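Voscombe Certificate in Student Community Work
Unit 7: Weekly Hospitality in a Campus Centre
Lecture notes and handout

These notes accompany the Unit 7 lecture and should be read before the seminar. They assume that you have completed Unit 6 (Working with the Host University) and have the course glossary to hand. Passages marked as case material refer to Puna House, the student centre used throughout the second half of the course.

7.1 Scope of the unit

Hospitality, in these notes, means the regular and open offer of food and company to students by a centre which exists for their benefit. It covers the weekly supper, the drop-in lunch and the open lounge. It does not cover ticketed dinners, fundraising receptions or residential weekends, which are dealt with in Unit 9.

The subject is often treated as a domestic one and left to whoever is willing. The course takes a different view. For most students the weekly meal is the first contact with a centre and, for many, the only contact in their first term. Decisions about where people sit, who greets them and when the evening ends therefore belong with the centre's programme, and should be made by those who are responsible for it.

7.2 Attendance and what it tells us

The usual record kept by a campus centre is a head count. A head count is useful to the kitchen. It is a poor guide to whether a centre is reaching the students it was set up to serve, as it cannot distinguish between 100 students who come once and a smaller group who come every week.

Three measures are used in this unit.

First attendance: a student who has not been to any event before.

Return: a student who attends a second time within the same term.

Settled attendance: a student who has come to at least half of the weekly events in a term.

In the case material, Puna House recorded 200 first attendances in the autumn term. Of these, 25 became settled attenders by the end of the spring. Students are asked to consider, before the seminar, whether that result should be regarded as satisfactory, and what further information would be needed to answer. Note that the centre's dining room, the Chaimongkol Room, seats 100, and that on several evenings in the first weeks of term it was full before the meal began.

A common error is to read a fall in the head count after the opening weeks as a failure. Some fall is to be expected in any open programme. The return figure should be read alongside it, and compared with the same term in the previous year where records allow.

7.3 The first ten minutes

Research notes from placement students on this course return again and again to the same point: new students decide very early whether they are in the right place. The lecture divides the arrival into the door, the coat and the chair.

The door. One person should be at the entrance from the advertised start until the meal is served, with no other duty. The greeting should include the student's name, asked for and repeated, and a plain statement of what will happen next. Questions about background, observance or home congregation should not be asked at the door. They are frequently meant kindly and are often heard as a test.

The coat. A new arrival needs somewhere to put down a bag and something to hold. A drink serves the purpose well. Centres that keep drinks at the far end of the room oblige every newcomer to cross it alone.

The chair. No one should be left to choose a seat unaided at a first visit. The greeter hands over to a second host, who is already seated and has kept a place. Hosts should be drawn from different years and courses. Where final-year students make up the whole of the hosting group, first-year students tend to regard them as staff.

7.4 Seating and the size of tables

Long tables suit a large and noisy occasion and allow more people into the room. Round or short tables suit conversation. A centre with mixed furniture should put newcomers at the short tables early in the term and need not be concerned about an even look.

Groups of friends who arrive together should be allowed to sit together. Separating them has been tried in several placement centres and is generally resented. It is better to seat one host with the group and to leave a place or two open beside them.

7.5 Food

Menus should be posted before the day with a list of ingredients. A centre which observes religious dietary rules should state plainly which rules are followed and who oversees the kitchen. Students who keep a stricter standard than the centre's should be told so in advance and offered a sealed alternative if one can be had.

Vegetarian and vegan students should be able to eat a full meal, and not only the side dishes. Allergies are to be recorded at booking. In the case material, bookings are taken through a system known as Zarka, which carries a student's dietary details forward from week to week. Where such a system is used, students must be able to see and amend what is held about them, and details should be removed when a student leaves the university. The relevant principles were covered in Unit 3 and will not be repeated.

Booking should never be a condition of entry for a first visit. The kitchen should plan for unbooked places and the centre should accept the small amount of waste that follows.

7.6 Speech and ritual

Many centres open the meal with a blessing, a song or a few words of welcome. Those leading should explain what is about to be said, give the page if there is one, and make it clear that listening is a full form of taking part. An explanation of a sentence or two is enough. Longer teaching at this point keeps hungry people waiting and is seldom remembered.

Announcements should be made once, between courses, and by a single speaker. Placement reports describe evenings on which five or six student groups each addressed the room in turn — in one instance for longer than the main course lasted. A printed card on the table is an acceptable substitute for most notices.

7.7 Closing the evening

An advertised finishing time is a courtesy to students with work to do and to those who find it hard to leave. The formal part should end at that time. The lounge may remain open for longer if two responsible people are present.

Clearing up is part of the programme. It is one of the few points in the evening at which a shy student can be useful, and conversations begun over it often carry on into the following week. Tasks should be short and capable of being done by someone who does not know the building. Cloths, bags and brushes should be kept where a visitor would look for them. 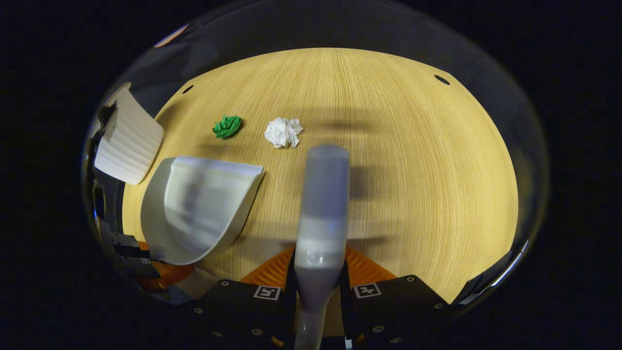
The person closing the room should not be the person who opened it. A greeter who has stood at the door from the beginning will be tired, and the last conversations of the night are sometimes the most serious ones. Students who have something difficult to raise tend to wait until others have gone. The closing host should know the university's welfare contacts and the limits of their own role, as set out in Unit 4, and should not offer advice on medical or immigration matters.

A short written note should be made before the building is locked. It need contain only the following:

Number present, and number of first attendances
Anything said at the door that should be followed up
Breakages and shortages
Name of the closing host

7.8 Following up

A first attender should receive one message, from a named person, within two days. The message should mention something from the evening and should ask for nothing. An invitation to coffee is appropriate. A request to join a rota, a mailing list or a trip is not, at this stage.

If there is no reply, one further message may be sent before the end of term. Continued contact beyond that point is not acceptable, and students who ask for no contact are to be removed from all lists on the same day. Settled attenders who stop coming are a separate matter. A short enquiry after two missed weeks is usually welcome, and should come from someone the student has eaten with.

7.9 Terms used in this unit

Open programme: an event which any student of the host university may attend without membership.

Second host: the person who receives a newcomer from the greeter and sits with them.

Sealed alternative: a meal prepared and closed under separate supervision and opened by the student who is to eat it.

Drift: the gradual narrowing of an open programme to a single circle of friends.

7.10 Seminar preparation

Bring a sketch plan of the room used for hospitality at your placement, showing the entrance, the drinks and the place where newcomers are usually seated. Be ready to explain one change you would make that costs nothing.

Read the Puna House term records in the course folder and work out the return figure for the autumn term, using the definition in 7.2. The spring records are incomplete and should be left aside.

Prepare a door greeting of no more than four sentences, suitable for a student who has come alone. Greetings will be spoken aloud in pairs.

The written assignment for this unit is due in May. Choose either a review of six consecutive weekly events at your placement, or a proposal for a drop-in lunch at a centre which does not yet offer one. Records that identify individual students must not be attached to either piece of work. Requests for an extension should go to the course office before the deadline, on the usual form.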